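Hi, I'm Veikko Ojala, and I run Kumasden, a little guesthouse with 4 rooms, a big kitchen table and more books than shelves.

I never planned on being an innkeeper! I used to sell boat parts for a company called Altero, and I spent so many nights in bad motels that I got picky about pillows (ask my sister, she stopped traveling with me). When the old Ondieki place came up for sale I went to look at it on my lunch break and put in an offer before dinner. The roof leaked and the stairs creaked. The stairs still do, sorry, but you get used to it.

We opened in September with one room ready and paint on my elbows, and since then we've had more than 600 guests through the door. Some come for the lake, some for the rye bread, and a few just want to sleep late, and I'm all for that.
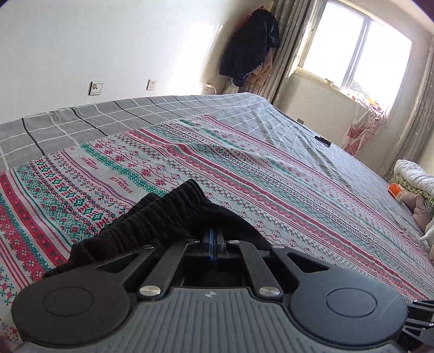

On the bed at Kumasden.

Breakfast is from seven until whenever I run out of eggs. Coffee is always on. Dogs are welcome if they like cats, and kids can borrow the rowboat if a grown-up goes along. If you need a late check-in just call me, I'm usually up reading anyway – and if I don't pick up, I'm out back with the chickens, so try again in ten minutes.

Contact | © 2019 Kumasden Guesthouse | Back to top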